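Gadby Evening Classes – Room Use and Household Storage

Week 3 handout: Where things live

Tutor: Ekene Briggs

Last week we drew floor plans and argued over whether a hallway counts as a room. (It does. The minutes of that argument will not be circulated.) Tonight is about storage, or why a house with plenty of cupboards can still have a kitchen table you can't eat at.

1. Two kinds of storage

Most homes have what I'll call deep storage and working storage. Deep storage is the loft, the top of the wardrobe, the space under the stairs where the tent lives. You visit it twice a year and come out with a sore head. Working storage is whatever you can reach without moving your feet or shifting something else first.

People buy deep storage when they are short of working storage. It is an easy mistake, as deep storage is what the shops sell. A chest of drawers with room for 500 socks does nothing for the post, the keys and the one screwdriver everybody uses.

Write down now, before we go on, the five things you most often have to look for. Keep the list. You'll need it for the homework and you will be tempted to improve it.

2. The reach test

Sit where you normally sit to do a given job. Stretch one arm out, elbow slightly bent. Whatever you can touch is first reach. Whatever you can touch by leaning is second reach. Everything beyond that is a walk, and things that need a walk don't get put back.

Salamatu Okeke, who took this course in its first year, tested her sewing corner this way and found that the only thing in first reach was the biscuit tin. The sewing machine was a walk. She moved the machine. The tin, I understand, stayed put.

Sort objects by how often the job needs them, and ignore what they are. Scissors used hourly and scissors used at Christmas are different objects for our purposes and should not share a drawer, however happy they look together.

3. Open boxes and closed ones

A lid is a small tax on every use. You pay it once to take the thing out and again to put it back, and most people stop paying after the first week. Lids are for dust, damp, moths and toddlers. If you have none of these near your desk, leave the lid off.

Shallow beats deep. In a deep box things form layers, and the bottom layer is history. If you have to dig, the box is too deep or you own too much of whatever is in it. The Bornura range that some of you asked about comes in two depths, and I would buy the lower one and pocket the difference.

Box on the side of your weaker hand or your stronger? Opinion divides. Garba Isah, who taught this session before me, held that the box goes on the weaker side so that the stronger hand never has to stop work. I have tried it both ways and mostly I forget which I was trying. 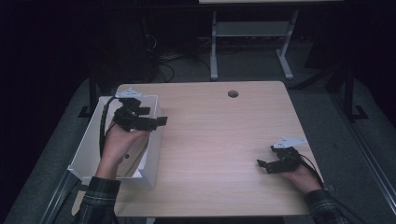 4. The drop zone

Every household has a spot where things land when people come in. You did not choose it and you can't abolish it. I have seen families put a plant there, then a bowl, then a stern note, and the post simply settled on top of all three.

What you can do is give it edges. A tray will do. The tray fills, you notice it is full, you empty it. Without edges the heap spreads at its own pace and is discovered at Easter.

5. A case to discuss

The Usman flat (plan on page 2 of your pack) has one table, used for meals, homework and a parcel business. Nothing in the flat is badly made. Over three years the family spent 2470 pounds on storage, most of it in the bedrooms. The table is still covered by Saturday.

In pairs:

What is in first reach of each chair?

Which of the three jobs should give up the table, if any?

What would you take out of the bedrooms? Be prepared to defend this to Zeeshan Orakzai, who fitted the wardrobes and is coming to the second half.

6. Homework

Take your five things from section 1. For each, write where it lives now, where you first look for it, and how far apart those two places are in steps. Where the answers differ, move the thing to where you look. Do not move yourself to where the thing is. It has been tried.

Reading: Salamatu Fashola's notes on small kitchens, pages 3 to 11, copies at the front desk. The Ematura catalogue is there as well, for looking at only. Last term's copy came back with the shelving pages cut out.

Next week: doors, and which way they ought to open. Bring a tape measure and a pencil with a point on it.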